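Open day at the Grunton house – report for those who missed it

4 December 2018

Quick one this month, sorry, I'm writing this up between two other things and the printer wants it by lunch.

Nineteen names on the list for the Avlow visit and we ended up with more than that squeezed up the stairs. Good problem to have. Thanks to everyone who carpooled from Plallow, parking on that street is hopeless, and whoever left a grey scarf in the hallway it's now at the front desk.

For anyone new – Malhotra is the small outfit that has been collecting household handling examples for robot training, and they work in ordinary houses, no lab. People do the job with a hand-held gripper, camera on the tool, and the recordings go off to teach an arm how to do the same. So no robot walking about. A couple of the kids were let down by that, until they got a turn.

Tour started in the kitchen. Talk went a bit long (my view) but the figures were interesting. 1,666 recordings made in the Grunton house so far, 143 of them thrown out, mostly for bad light or someone's sleeve over the lens. Each one gets watched through by a person before it counts. Slow work. I had pictured somthing much more automatic.

Then upstairs to the bedroom for the demonstration. Small things on a bedspread, pick up, hold, put down, again. Sounds dull, wasn't. Soft stuff is the hard stuff apparently – squeeze too much and it folds up in the fingers, too little and you drop it. Rope is worse because it never lies the same way twice. Cartons are the easy ones and everybody wants to do the cartons.

Visitors had a go after that, 3 tries each. It is harder on the wrist than it looks and you find yourself holding your breath. My own first try went on the floor. Second one too.

Questions from the group, as best I got them down:

Does it matter who holds the tool? Yes, they want lots of different hands, left handers especially.

Why a house and not a bench? Patterned covers, shiny door knobs, sun through a doorway. The arm will have to cope with all of it later.

How long until one can tidy a room? Long pause, then a laugh. No date given.

Would of liked more time on the recordings themselves, we only saw two played back and the screen was small. I've asked if they can bring a bigger one next time.

Next visit is in February, same house, 68 places over the whole day so we can split into smaller groups. Put your name on the sheet by the door or reply to this newsletter. Flat shoes please, the stairs are steep – and tell us if you can't manage them, the kitchen half of the tour is fine on its own and there is a chair.

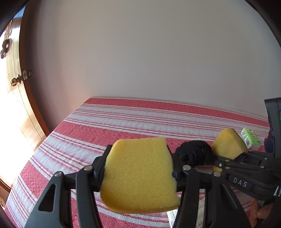
Kids under ten need an adult with them the whole time. Tea and biscuits are covered again, but bring your own mug if you can, we ran short.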